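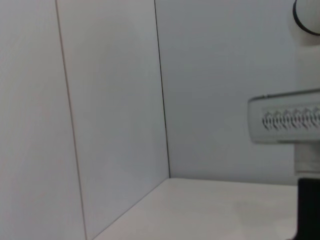
Wrist camera exposure keeps drifting after I swapped the Jemico gripper for the Altetti one. Same mount, same arm. With the cell bare it settles too dark, and the back wall comes out a cool bluish grey and the tabletop slightly pinkish-beige, while the black finger at bottom right has no detail. Is auto exposure usable here?
Pillay

Lock it. Manual exposure, gain fixed at 40, then set white balance by hand.
Fukton_cell

I'd put matt tape on the walls. Worked on mine.
grip285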